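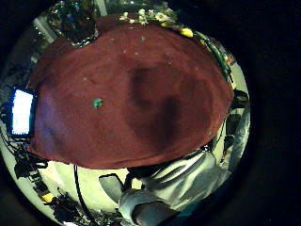

*Red cloth and small white flowers.*

## Zoubi release second album

Zoubi have put out their second album, *Grusilitz*, on the Dresel label. It came out on Oct 13, 2021, on vinyl and as a download, and there are no plans for a CD. The vinyl is limited to 1000 copies. Subscribers to this newsletter could order early, and 286 copies went that way before the record reached the shops.

For anyone who missed the first one, Zoubi are a four-piece from Jarthorpe who play mostly instrumental music on accordion, clarinet, double bass and a small drum kit. They started out doing dance tunes at weddings and in the upstairs room of a pub near the old goods station. The first album was recorded in that room in a single evening, with the audience left in. It sold slowly at first and then went out of print. Dresel say they have no date for a repress.

The new album was made differently. The band booked a chapel outside the town in April and recorded there with the parts played together but without an audience. There are nine tracks. Two have singing on them, both in the second half. The longest, "Goods Yard", runs to just over eleven minutes and takes up most of side two.

The title comes from a tune the accordion player learned as a child from a handwritten book. The word was at the top of the page, and the family never found out whether it was a place, a surname or a mistake in the copying. The tune itself opens the album. It is a slow waltz, played once by the clarinet alone and then again by everybody.

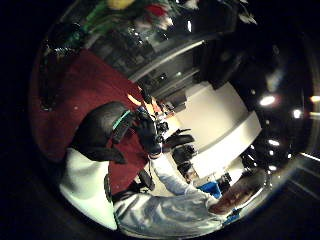

The second track, "Salt Road", is quicker and will be familiar to people who have seen the band in the past couple of years. It used to be a closing number and was often played twice as long. On the record it stops after four minutes, and I think it is better for it. "Lantern Waltz" and "Six Miles Back" follow without a gap. The join between them is a held bass note, so they are listed separately on the sleeve but cut as one band on the vinyl. Anyone hoping to play "Six Miles Back" on the radio will have to use the download.

The sound is dry for a chapel. The band hung blankets along the walls on the first day after finding that the drums blurred, and the drummer used brushes for all but one track. The clarinet is louder than on the first album, and the accordion is further back. Some listeners may miss the roughness of the pub recording. The foot-stamping has gone, as has the shout at the end of "Market Day", which is the only old tune to be recorded again.

Of the two songs, "Cold Kettle" is the stronger. The words are a list of things left behind in a rented house, sung by the bass player in a low, flat voice. The other, "Turn the Hay", has a chorus that comes round once too often. It is also the track Dresel have picked to send to radio stations, so you will probably hear it first.

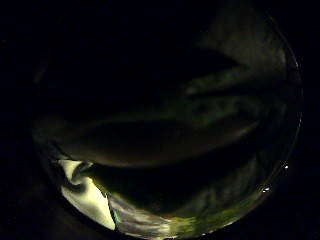 A book of the tunes is being printed to go with the record. It has all nine pieces, with chords and a separate part for clarinet in B flat. The first printing is 120 copies, sold only at concerts and through the Dresel shop. "Goods Yard" is given in a short version, as most of the middle section is improvised and was never written down.

The band will play the album from start to finish at Jarthorpe Corn Hall next month. Doors open at seven and there is no support act. Seating is unreserved on the floor, with the balcony kept for people who need a chair with arms or step-free access, by the side door. Tickets bought for the cancelled spring concert are still valid and do not need to be exchanged. Bring the original ticket or the email.

Further dates are being arranged for the new year and will be listed in the next issue. Zoubi have also been asked to play for a ceilidh in the same hall, with a caller, and have said yes if a date can be found.

Subscribers who ordered early and have not yet had their copy should check their parcel number before writing in. The first batch had a misprint on the inner sleeve, where tracks five and six are the wrong way round. The record itself plays in the right order. Dresel will post a corrected sleeve free of charge to anyone who asks.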